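Push buttons for control panel - best way to sort before wiring?

kvido_s
Posted 16th August
Got a batch of industrial push buttons to go through before they go in the panels. Black cap, silver collar, white body, green terminal block on the end. Brown mat down on the white table, blue tray for the ones that are right to go. Pics of the bench.
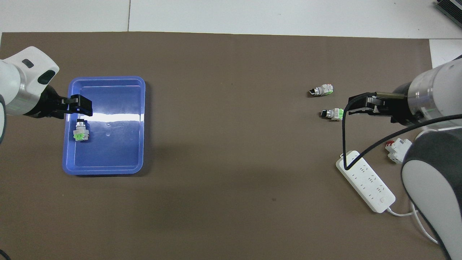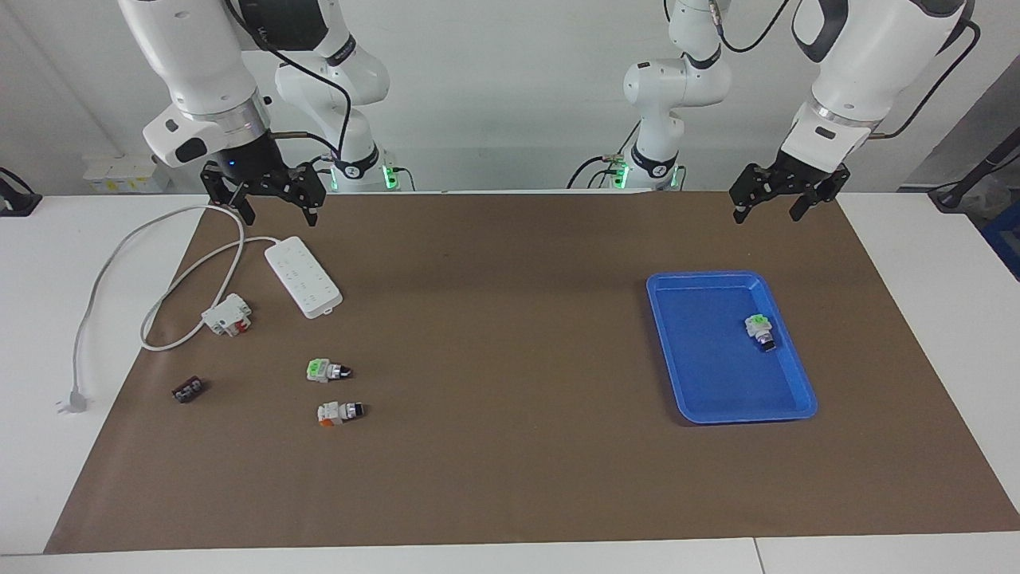

Order is 200 now, another 500 if the customer's happy. Question is do I stand them up in the tray or lay them flat? And do you check contacts before or after sorting? Keep changing my mind.
Kvido Šimko

mallee_sparky
Flat. Every time. Stand them up and the first bump of the table they all go over like skittles. Then you're picking terminal screws out of the carpet.

panelbeater3
Disagree, upright for me. Caps up you see a scratched one straight away. Flat they roll under each other and the collars get marked. Did a run of 100 in July for Hudec and sent 3 back, all from the lot I'd laid down.

mallee_sparky
3 in 100 could of been the supplier though

panelbeater3
Could have. Wasn't. Marks matched the next collar along.

jiso_fan
Foam insert. We use the Jiso ones, cut holes to suit, done. Pricey for what it is

kvido_s
Looked at foam. Baltora quoted me a silly price plus freight. Might cut my own from camping mat.

tradie_liz
Camping mat works fine, have done it. Use a hole saw, slow, or it tears. Test contacts BEFORE they go in the tray - otherwise the tray means nothing, you've got good and maybe-good mixed up. Multimeter, press, release, next.

mallee_sparky
Agree with Liz on testing. Still flat.

kvido_s
OK so test first, then tray. What about terminal screws, back them all off at the same time or leave for the wiring bloke?

tradie_liz
Leave them. They rattle out in transit

panelbeater3
Back them off if it's going in the same day. Saves heaps of time at the panel. If they're sitting on a shelf for a week then no.

jiso_fan
anyone hired a bench tester from Rerent? wondering if its worth it for 500

tradie_liz
Not for simple push buttons imo. By the time you've set it up you'd be halfway thru with a meter

kvido_s
Righto. Going upright in foam for the 200, will see how the collars look. Does anyone label the tray or just the box?

panelbeater3
Both. Masking tape and a texta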